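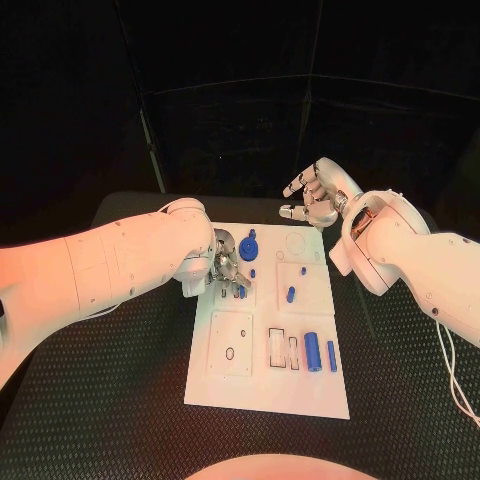
How do I soften a stiff denim jacket?
Posted by Sem De Graaf, 3/15/18 – 1,452 views

I bought a raw denim jacket in January and the sleeves still barely bend at the elbow. The label says wash at 30. I don't want to lose the dark blue. Has anyone got a method that works?

Guilan Lu
Turn it inside out, do up the buttons and soak it in cold water with a cup of white vinegar for an hour. Then wash it at 30 on its own with very little detergent. Hang it up to dry – no tumble dryer.

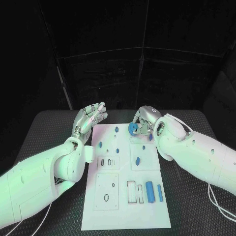 Once it's nearly dry, put it on and wear it round the house so the elbows crease where yours do. You may need to do it twice. Some blue will come out, mostly the first time.

Hendrik Dekker
just wear it more. mine took 14 weeks

3 comments

Balakrishnan Warrier: Does the vinegar smell go?
Guilan Lu: Yes, after the wash.
Arnout Smits: Keep it off pale sofas for a while. Mine marked ours.

Share (14)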